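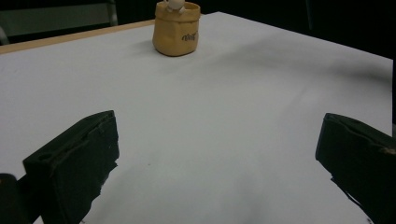
The little yellow pot on the white table.

4 min read

Filed under: Home stuff, Slow living (trying)

So. Sourdough. I know, I know, everybody did this years ago and got over it. I was busy. Now it's September and I have a jar of gray goo on top of the fridge and opinions.

Quick background. A bakery opened two streets over, Londoño, and their country loaf is very good and also priced like a small appliance. I was buying two a week. Did the math on the back of the receipt, didn't like the math, went home and mixed flour and water in a jam jar.

First starter died. Or I thought it died, it smelled like nail polish and I panicked and dumped it. I've since read that nail polish smell just means hungry. Sorry, starter.

Second one is still going. Day 29 as I write this. Fed it at 7 am before work and at 7 am the next day and so on, and for the first week and a half it did basically nothing. Big burst of bubbles on day three, got very excited, then flat. Flat flat flat. Apparently that's normal too, the early bubbles are the wrong bacteria or something and you have to wait for the right ones to move in. I almost quit on day eight. Changed to rye flour for a few feeds and by the end of that week it was climbing up the glass.

What I feed it now: 20 grams of starter, 80 grams flour, 80 grams water. That's it. Half rye half plain white if I have rye, all white if I don't. I stopped measuring the water temperature, the tap gets warm, it's fine.
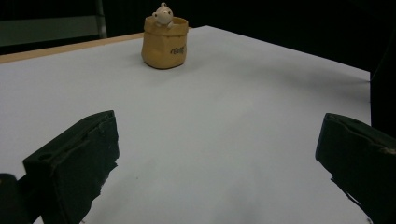

Do you need a special flour to get a starter going? Plain supermarket flour is fine as long as it's unbleached, and a spoonful of rye will speed things up if it seems stuck.

OK the actual bread. Loaf one was a brick. Loaf two was a slightly wider brick. I was following a recipe that said "let rise four hours" and my kitchen is cold, so four hours did nothing and I baked it anyway because it was 11 pm and I wanted to go to bed. Do not do this. Look at the dough, not the clock, people kept writing that in the comments and I kept ignoring it.

Loaf three I left on the counter till it was wobbly and puffy and had bubbles at the sides of the bowl. Took most of the day. Then shaped it (badly), put it in the fridge overnight, baked it straight from cold. Huge difference. It had an ear! A small one. I sent pictures to everyone in my phone.

Things I bought and didn't need: a dough whisk (hands work), a proofing basket from Vomis that the dough stuck to so hard I had to chisel it out with a spoon. A colander and a dish towel with rice flour rubbed in does teh same job.

Things I did need: a scale. I tried cups for the first two bricks and I really think that was half the problem. Also a heavy pot with a lid. Mine is an old enamel one, chipped, from the thrift store in Anotcombe, and it does the steam thing perfectly well. 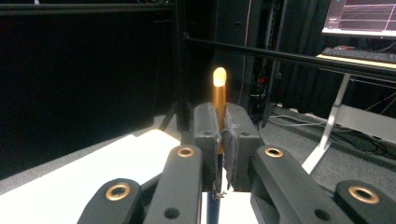
The other thing is scoring, which I was scared of for no reason. One long cut down the side, a bit of an angle, quick. If you go slow the blade drags and you get a ragged mess. I've been using a plain razor blade and I keep it in an old mint tin so I don't grab it by accident.

What else. Discard. There is so much discard. Pancakes, crackers, more pancakes. The crackers are the winner, just discard and melted butter and salt, spread super thin on parchment, 20 minutes or till they go brown at the corners. I ate a whole tray standing up.

Still not sorted: the bottom crust. Mine comes out too dark every time, nearly black last weekend. Going to try a baking sheet on the rack underneath, somebody on the Fovholm message board swears by it. Also my crumb is pretty tight. I'd like bigger holes but also butter falls through big holes so maybe I'll leave it alone.

Have I saved money, no, not yet, see above re: basket. Flour is cheap though and I haven't bought a loaf since the one with the ear. Next up is a seeded one if I can find sunflower seeds that aren't in a tiny bag for a stupid price. Will post the numbers if it works.

Get new posts by email. No spam, unsubscribe whenever you like.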